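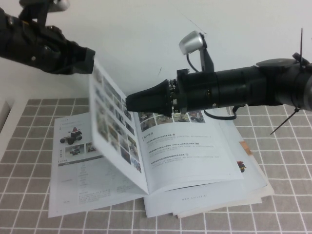
Home Gallery Paper Repairs Contact

Manuals and Booklets, Part 1

May 21, 2026, by Leanne Nuttall

I collect the small booklets that come in the box with a product. Most people put them in a drawer and forget them, but I like how they are made: the folding, the paper, the little drawings of hands pressing buttons. The collection has 466 of them now, the oldest from before 2000. I keep them in flat boxes by size, because by brand was too difficult when the firms changed their names.

Glossy paper is beautiful for pictures and not so kind to the reader. Under a strong lamp you must tilt the page to see the text, and every finger leaves a mark.

Trevmont kettle, 40 pages
Two staples in the middle, so it opens flat after some weeks of use. The safety part takes more pages than the kettle.

Skatov radio
Matt paper, a bit yellow now. The drawing of the back panel folds out, and it has been folded the wrong way by an earlier owner - I left it like this.

Öztürkmen sewing machine
My favourite to read. The threading is explained with small numbers beside the drawing, and you can follow it without knowing a word of the language.

Gellow table lamp
Only one sheet, folded like a map. I have never managed to fold it back on the first try.

How I keep them

A booklet with a glued spine should not be pressed down hard. I turn the pages slowly from the top corner and let the booklet find its own position. If a page wants to stand up, I put a clean strip of card over it and wait. For a stapled one it is easier, but please look if the staples have rust before you open it wide.

I do not use sticky tape on torn pages. Thin Japanese paper and a little paste is better, and it can be taken off later with water.

Part 2 will come in August, with the camera manuals. If you have a booklet which you want to give away, write to me through the contact page and tell me the size and the language.

Last updated: this week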